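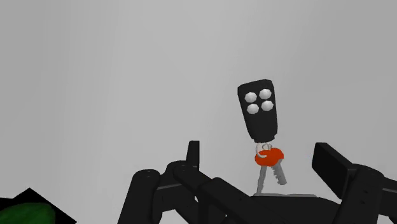

Visit report: Vukton returns handling, Sivau site
August 27, 2026

The purpose of the visit was to see how Vukton is introducing robot arms into its returned-property operation and what the change has meant for the people on the benches. The company handles lost and left-behind items for hotels, transit operators and car rental desks. Items arrive mixed in totes and leave in labeled bags, each with a record in the claims database. Our host was Birutė Rimkutė, the operations lead at Sivau, who has run the bench area since before any automation was planned.

Safety briefing and visitor badges took longer than scheduled, so the tour of the loading dock was dropped. We went straight to intake.

Intake and the manual benches

A tote is opened, photographed and tipped onto a bench. The sorter separates the contents, identifies each item, enters a category and a short text description, and bags it. The category list has 631 entries. Experienced sorters do not look at it. New sorters work from a printed sheet of the most frequent codes and search for the rest, and the search is slow enough that they tend to pick a general code and move on. General codes make matching harder later, when a claimant describes the item over the phone.

There are 16 benches. All of them are manual at present for the first pass, which covers tipping and separating. Automation is aimed at the second pass, where separated items are picked up one at a time, turned in front of a camera and placed in a bag. Sorters consider this the dullest part of the shift. It is also where most of the wrist complaints come from, according to the site's own injury log.

Keys are the hard case. A key on a ring with a fob is several connected parts of different shapes, and it does not hold its posture when lifted. Birutė put a set on the bench and asked us to pick it up by the fob, then by the blade, then by the ring. Each grip left the rest hanging in a different direction. A person corrects for this without noticing. A two-finger gripper has to be told, or has to learn, which part to close on and at what angle.

The simulation room

Vukton does its grasp development in simulation before any hardware time is booked. The room is a converted meeting room with four desks. The software layer that generates the test scenes is called Lai and was written in-house. It places objects on a surface, loads an arm model, runs an attempt and logs the result. Scenes can be viewed from a fixed position in the room or from a position close to the gripper, and the staff switch between the two constantly. The close view shows how an object sits between the fingers. The wide view shows whether the arm is approaching sensibly with respect to everything else on the table.

The objects in a scene are deliberately unrelated. Tote contents are unrelated too, and an arm developed only on tidy rows of similar items did poorly in early trials – the team said this was the main lesson of the first year. Sizes do not have to be realistic for every prop, and textures are swapped freely.
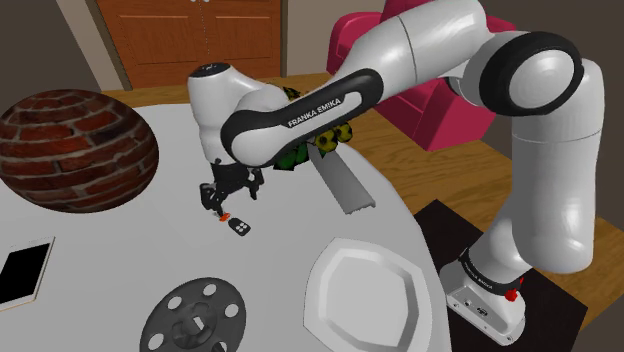
Simulated table scene in Lai: Franka Emika arm with parallel gripper, with the black four-button remote and a small orange object beneath it.

Two of the people in this room are former bench sorters. They were offered the move when the project began and were trained over seven months. Their job is to write the handling rules and to review failed attempts. One of them showed us a review queue. For each attempt she marks the point at which she would have changed her grip, and adds a reason from a short list: slipping, wrong part, neighbor in the way, item would be damaged. The last reason carries the most weight in the scoring. A glasses frame gripped at the hinge counts as a failure even if it reaches the bag.

I asked whether the review work could be done by engineers alone. The answer was that it had been, and that the engineers passed attempts which the sorters would have stopped. The disagreements were mostly over items with a fragile part that is not obvious from its shape.

The pilot cell

The physical cell stands at the end of the bench line and is named Bistodell, after the street where the company rented its first unit. It was in operation during our visit. It has one arm, a fixed camera, a bag dispenser and a reject tray. A sorter sets separated items on the pick surface, and the arm takes them in an order it selects. Anything it declines goes to the reject tray and back to a manual bench.

The cell runs in blocks of 20 items. At the end of a block it pauses, and the sorter checks the bags against the screen before releasing the next block. We watched three blocks. In the second, a key set was placed in the reject tray after two attempts. In the third, a similar set was bagged at the first attempt. The operator did not consider either outcome unusual. Cycle time was slower than at the manual bench beside it, and Vukton does not dispute this. The business case rests on one sorter feeding the cell while also completing first-pass work. Whether that holds with more than one cell has not been tested.

Noise level at the cell was acceptable without ear protection. The guarding is a light curtain on the open side and fixed panels elsewhere. Reaching in for a dropped item stops the arm, and restarting needs a key switch plus a confirmation on the screen. Two operators said separately that the restart is too long. The project team has a shorter sequence under safety review.

Effect on staffing and shifts

No positions had been removed at the time of the visit. The agreement with the staff representatives covers the pilot period only and will be renegotiated before a second cell is ordered. Three points from the discussion seem relevant to our own site:

Rotation. Cell duty is limited to half a shift. Operators found the checking step tiring in a different way from bagging – more attention, less movement – and asked for the limit themselves.

Descriptions. The camera record is attached to each bagged item, so the sorter no longer types the text. Claims staff on the phone side were used to reading the sorters' wording and now miss it. An optional note field was restored in August and is used mainly for odd items.

Pay grade. Cell operators are paid at the bench rate. The two reviewers in the simulation room are on a higher technical grade. Several sorters raised this with us unprompted, on the grounds that the end-of-block check is review work too. Birutė confirmed that the question is open.

Follow-up

Vukton will send the list of review reasons and the block check procedure. We agreed to send our tote dimensions and a breakdown of key and fob volume by month. Bench photographs were not permitted, so the layout sketch attached to this report was drawn from memory and the spacing between the last bench and the cell should be confirmed before anyone uses it.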